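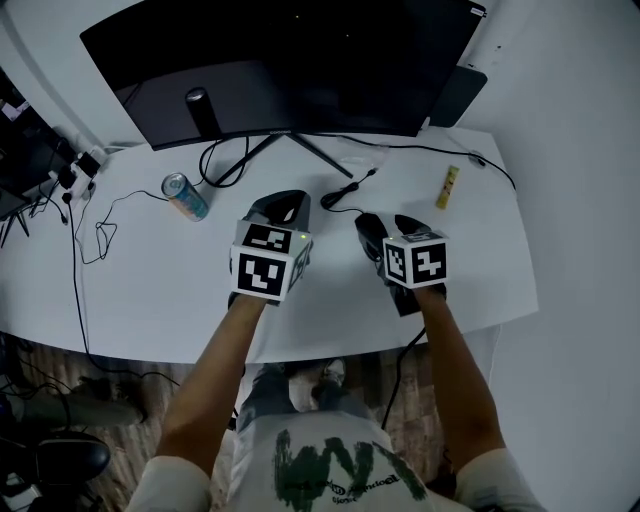
Two hand-held grippers at a white desk, with the monitor behind.

Our visit to the Sisters' house at Larnemach
May 22, 2022

I had wanted to see the old convent at Larnemach ever since my aunt used to talk about her boarding years there, and when the parish newsletter said the Sisters were opening the house and the archive for one afternoon I put our names down before I had finished reading the notice. My cousin Mirjana Kelmendi drove, bless her, and we only took the wrong road once (the turn for Brallia is very badly marked, so go slowly after the creamery).

Sister Wickramasinghe met us on the front porch. She entered in her twenties, taught music for most of her life, and has looked after the archive since she retired from the classroom. She walks faster than either of us! We began in the chapel, where the side windows were given by the Priso family in memory of a daughter who joined the order and died young, at a mission school far from home. I had heard the name all my life without knowing there was a sad story behind it, and I sat down in the back pew for a while before going on.

The archive is upstairs in what used to be the novices' sewing room. Every Sister who made her vows in this house has a page in the big register, with her parents' names, her home parish, the name she took in religion and the places she was sent. There are 2316 names in the registers altogether, and the letters are counted separately and come to 3258, most of them written home and later given back by nieces and nephews. We were allowed to read two of them. One was almost entirely about a cow. The other was from a young Sister in her first winter of teaching, who had 2 classes in one room and a stove that smoked, and she asked her mother to please send stockings and not to tell Father she had asked.

Mirjana found our great-aunt's page before I did. It said she was a dairy farmer's daughter, that she had taught first grade and later run the kitchen, and that she was "of cheerful disposition, inclined to sing." I copied that line out for my mother, who laughed and then cried a little on the phone.

Tea was in the refectory, with seed cake, and then we walked out to the cemetery under the pines. The stones are all the same size and all very plain, and someone had left lilac on a few of them.

The Sisters hope to open the house again in June. Wear a sweater, as the upstairs rooms are chilly, and if your family has any old letters, Sister would dearly love to see them.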